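Nullis bench kit - worth it for a small teaching lab?
Board: Kits and Reviews

DomnicaV
29 Jan 2022
Hello all, and sorry in advance for the length. We bought the Nullis bench kit for our evening class in Varville back in November, and I promised Simone I would write it up once we'd had proper use out of it. You get the arm with its purple rod, the walled grey bay, the red foam sorter and a bag of shapes, plus access to the lesson pages. Our group is 17 adults, mostly people who have never programmed anything that moves, so I was looking for something forgiving.

On the whole I'm very pleased! The foam is what I would praise first. The holes are sunk nicely into the block and they are different enough from one another that people can talk about them across the bench without confusion (the star is everybody's favourite, naturally). The black arch piece is the one we begin with, as you can steer it from either side. 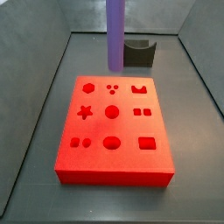 Black arch piece behind the sorter, matching hole in the back row on the right.

My grumbles are small. The walls of the bay are shiny enough to throw reflections, so we spent a while fiddling with the room lights, and the floor shows every scuff. The lesson pages are lovely up to the pushing exercises and then become rather thin. Ask me anything, I'm happy to go on.

arvid_r
Thanks Domnica, a good read. I'm going to disagree a bit, in a friendly way. We have the same kit in Saltau and I think the sorter is the wrong thing to sell to beginners. With one rod you can push and nudge, and that's your lot. My students saw a shape sorter and expected to be dropping shapes into holes by the end of the first evening, and they were rather deflated. I'd have liked a plain tray with a few targets marked on it, and the foam sold as an extra.

DomnicaV
That's fair, Arvid, and I did have to manage expectations! I told ours on the first night that getting a piece to stop beside the block counted as a win. After that they were cheerful enough. I do think having the real thing sitting there gives people something to aim at, even if they only ever touch the top of it with the rod.

Simone Meireles
I've sat in on Domnica's class and I'm with her. Touching the rod down on a chosen row is a good exercise in itself, and you can turn the block round to make it fresh again. Do leave the black holder standing out on the floor while you do it - people learn very quickly to plan a path that keeps clear of it. 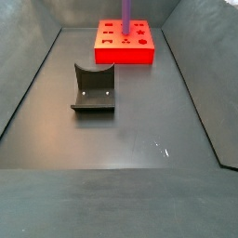
Replies, page 2

florian.s
Came here from the Ardeleanu thread, where the same question comes up. Has anyone compared the two? I have 200 euros left in the budget for spares and would like to know what wears out.

arvid_r
We've ordered 2 replacement foam blocks so far, Florian. The edges of the small holes go first if people are heavy-handed. I can't speak for the Ardeleanu, I've only seen it on a stand at a fair and the chap wouldn't let me near the controls.

DomnicaV
Ours is still on its first block, though I do nag people about speed. I'd put the money towards foam and keep a little back for a decent lamp with a shade. It helps with the glare more than anything else we tried.

Delia Mocanu
Can I ask about noise? We share a corridor with a library and I would get letters.

DomnicaV
Quiet enough to chat over, Delia. The loudest thing in the room is usually the class. I'll see if I can borrow a meter before our next session and post the reading for you.

florian.s
Foam and a lamp it is, then. Thank you both, and Arvid, if you ever do make that plain tray I'd like the measurements.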